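22nd June

Cable day. I had been putting it off since January, when I wrote in this same notebook "sort out floor wiring, half an hour at most." I've left that line in as a warning to myself and other optimists.

The plan was to get everything under and behind the Sosard bench off the carpet, labeled, and onto the wall, so the vacuum cleaner could pass through without eating anything. The plan is now to get most of it off the carpet.

Started by pulling out whatever wasn't connected at both ends. I was expecting a handful. What came out filled the big Zingate crate and then part of the small one. Two extension leads plugged into each other and into nothing else. A network cable that went behind the cupboard, came out the other side, and finished there, with the clip broken off. Several chargers for things we no longer own, or that I hope we no longer own. If you are missing a charger with a barrel plug and a strip of yellow tape on it, it's in the small crate, and you have until I need the crate.

Measured what was worth keeping. The long gray mains lead is 488 cm including plug, so it will make the run to the back corner with a little left over, if it goes straight, and it can't go straight because of the radiator. Going around the radiator it is short by the width of my hand. I tried it three ways. The radiator hasn't moved in any of them.

Labels. The label maker was found (drawer under the kettle, no comment) and had tape in it but dead batteries. Replaced those from the clock. The clock now says twenty to four and will go on doing so. Somebody set the label maker to the smallest type and I can't find the setting to undo it, so everything is labeled in letters for ants. For anybody reading the labels: first letter is the bench (S for Sosard, P for Pirkar, T for Tapia), then the number of the lead, same at both ends. If the two ends have different numbers, please tell me which one you believe. I know of one such lead already. It is P4 at the plug and P6 at the far end and I'd run out of patience with it by then.

Sticky labels do not hold on the thin round leads. They go on fine, wait until you have turned your back, and open up into a little flag with the glue on the outside. Folding the label over on itself works better: wrap once, then pinch the two tails together and trim. Did the Pirkar bench like this. The Sosard ones need redoing. Masking tape and a marker would have been quicker and would have looked no worse.

Ties. Hook-and-loop for anything that might move, plastic zip ties only for the runs along the wall. I know the zip ties look neater. I also know who gets to cut them off with the side cutters at the end of the day while lying on one shoulder, and what the side cutters did to the sleeve of the monitor lead last time. The bag of hook-and-loop strips is down to 10. The box of zip ties says 774 on the lid in marker, in handwriting I don't recognize. I did not check. I can't imagine what kind of afternoon led to that number, but I respect it.

Bought a wire tray to screw under the Sosard bench. The screws supplied are longer than the bench top is thick. Noticed this before driving one, which I'd like recorded. Went to the screw jars for shorter ones, and the jar marked SHORT is full of washers. Used the ones from the old shelf bracket, with a washer each, so the jar did contribute. Tray is up and holds. It is a bit tight at the left end, where the bench leg gets in the way, and the bigger power bricks have to go in on their sides.

Rules I am trying to stick to, written down so I can be held to them:

One strip per bench. No strip feeding another strip. We had a chain of three behind Pirkar, and I'm not going to describe how it felt to find the third.

Mains on the left, everything else on the right, crossing only where it has to.

No coiling a mains lead up tight and leaving it under something. If it's too long, long loose loops, and somewhere air can get to it. The lead behind the Tapia bench had been wound around a chair leg. The chair has been freed and is back in use.

Nothing gets unplugged from a strip because it "looks spare." Follow it with your hand to the far end first. I broke this one myself before lunch and lost the Tapia machine in the middle of a copy. The copy has been restarted. An apology was made to the room in general.

Carpet. With the leads up, you can see how much the carpet had been hiding in its own quiet way. Under Sosard: hex keys, a pencil, one of the small grub screws that we spent most of a morning looking for in the spring (now taped to this page, see margin), and enough cut-off zip tie ends to stuff a cushion. The vacuum rattled like a maraca. The fine weave holds on to wire clippings, and the vacuum won't lift them. A loop of packing tape around the hand gets them up. Do this before kneeling, I now believe.

There is also a square where the old cabinet stood that is a completely different color from the rest. I thought for a moment it was a stain, then understood that the rest was the stain.

What's done: Sosard tray up, Pirkar labeled and tied, Tapia mains on one strip. Wall clips on from the door to the first window. They stick well on the paint and not at all on the trim, so the run steps up a bit there. I'm calling it a feature of the building.

What's not done: the back corner. Same for the network side of Tapia, which I looked at and then closed the cupboard on. Somebody with thinner arms is invited to have a go.

To get: 2 more trays the same length, hook-and-loop on a roll this time, so it can be cut to size. A longer mains lead for the radiator route. Batteries for the clock. A bigger crate, or fewer leads, whichever ships first. Also label tape, white, the wide one if it fits. The machine takes a cartridge with a number that has worn off, so I'll take the empty one along and hold it up against things.

Stopped when my knees did. The tray for the back corner will have to wait for the order, so the wiring there stays on the floor for the time being, and please step over it and don't push it along with your foot, which only knits it. I left the power strip where it was on the carpet, next to the upright of the aluminum frame, with the switch lit red and two outlets still free between the plugs bunched at the left end and the pair nearer the switch. Those two can be used if you're desperate, but follow your own lead to the far end afterward and put a label on it. The coil under the left half is first on the list when the tray comes, then the thin leads wandering off from the pair by the switch, and the thick stuff draped at the frame end last, once I've had a night's sleep and found the knee pads. 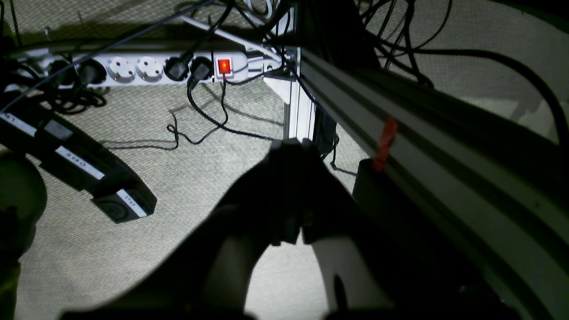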